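Zuteo Hand-Held Gripper Kit (pair), long-ish review
Posted by Bjartur Mikkelsen
Dec 23, 2019

Writing this fast, last day before the break and I promised two people I'd get it up.

Short version: buy it if you need to gather a lot of manipulation demos and your arms are booked solid. Don't buy it if you think the software is finished. It is not.

What we used before: teleop through a leader arm. Good data, painfully slow. An operator needs a day to stop fighting the thing and even then you get maybe a demo every couple of minutes, with resets. And the arm is stuck to its bench, so everything your policy ever learns is that bench, that lamp, that wall. Moved ours to the other side of the room in May and the success rate fell through the floor. That was the push to go hand-held.

What you get: two grippers, finger pads already fitted, a spare set of pads, marker sheets, charging dock, a calibration board, cables that are too short. Case is fine. Manual is 12 pages and four of them are safety text.

Setup. Calibration took me most of a morning. The routine wants you to wave the board at the camera in a pattern it never explains, then fails with "insufficient coverage" and no hint which part it didn't like. Tilt the board more than feels reasonable. Go slow near the corners. Once it passes, it holds. I've recalibrated twice since and the numbers barely moved.

Print the marker sheets on matte stock. Do it before anything else. Glossy paper under tube lights gives you tracking dropouts and you'll blame the grippers like I did.

Comfort: better than I expected for ten minutes, worse than I expected for an hour. The body is bulky. Weight sits forward, so the wrist does the work. We rotate people every half hour now and the demos from the end of a session look a lot cleaner for it. Left-handed colleague says the trigger is no worse for her, so that's something.
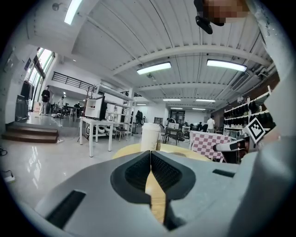 Pads. These are the best part. The raised texture grips paper and cardboard without you having to crush anything, and crushing is exactly what you don't want in a dataset. First batch we recorded, everyone squeezed too hard, and the policy learned to squeeze too hard. Of course it did. With paper cups it matters a lot. Now I tell people: close until it holds, then stop. The width signal is clean enough that you can see the heavy-handed ones in the logs and toss them.

The pads do pick up lint and dust. Wipe with a damp cloth, let dry. Ours have some wear at the tips after 3000 demos but no tearing.

Tracking between the two hands is good when both can see each other's marker and a bit vague when they can't. Two-handed tasks where the wrists cross, forget it, or at least plan on throwing plenty away. Handing something from left to right was fine. Folding was not.

Recording software. Ok. So. It records. Start and stop are on the grip, which I like, no walking over to a laptop. Naming is a mess, every session gets a timestamp and nothing else, so write the task down somewhere as you go. I keep a text file. Twice it stopped recording with the light still on and we lost the episodes, a whole task's worth the second time. Support said to update the firmware, I did, hasn't happend again. Fingers crossed.

Export works with our training code after one small script. Timestamps between gripper and camera were off by a constant amount, easy fix, but you have to know to look. Plot the gripper width against the video for one episode before you record a hundred. Please.

Some things that helped the data, nothing to do with the kit as such:

Vary the start. Different spot on the table, different angle, object turned around. People are lazy (me too) and put everything back in the same place after each run. We ended up with a rule that someone other than the person recording does the reset.

Record in more than one room. This is the whole reason to go hand-held and I've seen groups buy these and then use them at one desk. People walking through the background is fine. Daylight is fine. Leave it in.

Keep some of the fumbles. A missed grasp followed by a clean retry was useful to us. A missed grasp followed by giving up was not.

Move the way the robot can move. Easy to forget. Your wrist does things our arm can't reach, and those demos get rejected later. 11 out of the first batch I did myself were unusable for this reason. Embarassing.

Compared to the others. We had the Clorkow loaner for a while. Lighter, nicer trigger, smooth pads that slip on anything coated. Pick that one if your tasks are all plastic bins. The Plelletti unit I only tried at a demo day so take it with salt, but the fingers felt loose side to side, and it needs its own base station. Þorgeirsson sells a bracket that fits the Zuteo body and puts the camera a bit higher, less of the view eaten by the housing. Worth having I think, though you have to calibrate again after you put it on.

Battery is fine. Gets through a morning, charge over lunch.

Price, well. Not cheap. Cheaper than a second leader arm, and we've collected more usable examples with it in a few weeks than in the whole spring before.

Good: pads, trigger on the grip, holds calibration, new people are useful almost right away.

Bad: weight, software, manual, short cables.

Score 8 out of 10, would be a 9 if the file naming was sane. Questions in the comments, I'll answer after the holidays. If you want the export script just ask, it's ugly but it runs.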